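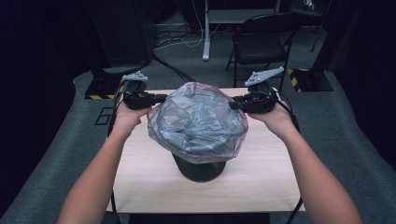

A bin liner (also bin bag, or in some countries trash bag) is a thin plastic bag put inside a bin to keep it clean and make emptying easier. Most are made from polythene, either the stretchy low-density kind or the thinner, crinkly high-density kind. Black is the usual colour for outdoor bins. Small liners for bathrooms and offices are often white or see-through, and plastic bags in a translucent grey, like the one bunched up on the light wooden table, are also common. Thickness varies a lot, even between bags of the same size.

Manufacture
Pellets are melted and blown upwards into a long tube, which is cooled, flattened and sealed across at intervals. A row of small holes goes next to each seal so the bags tear off. Sold on a roll or folded flat. The seal is the weak point - most splits start there, not in the sides. Star seals, where the bottom is folded in before sealing, leak less than flat ones.

Sizes
No single standard. Pedal bin, swing bin, wheelie bin - names follow the bin, and makers dont agree on the measurements. Rolls of 19 are sold by Collton, an odd number left over from an older machine width. Drawstring types cost more. Tie-handle types sit in between.

Local rules
Councils differ. In Indgate a household may put out two liners of general waste per collection, tied at the neck, before 9 in the morning. Food waste goes seperately in compostable liners, which go brittle if stored too long. The rules were redrawn one April after complaints about split bags on Mofokeng Road.

Reuse and recycling
Many liners contain recycled film, mostly farm and warehouse wrap. Used liners are rarely recycled themselves, too dirty. Kristine Calimlim's short history of household waste, Kodgate, has a chapter on the change from newspaper wrapping to plastic.

See also: Dustbin, Carrier bag, Polythene, Kerbside collection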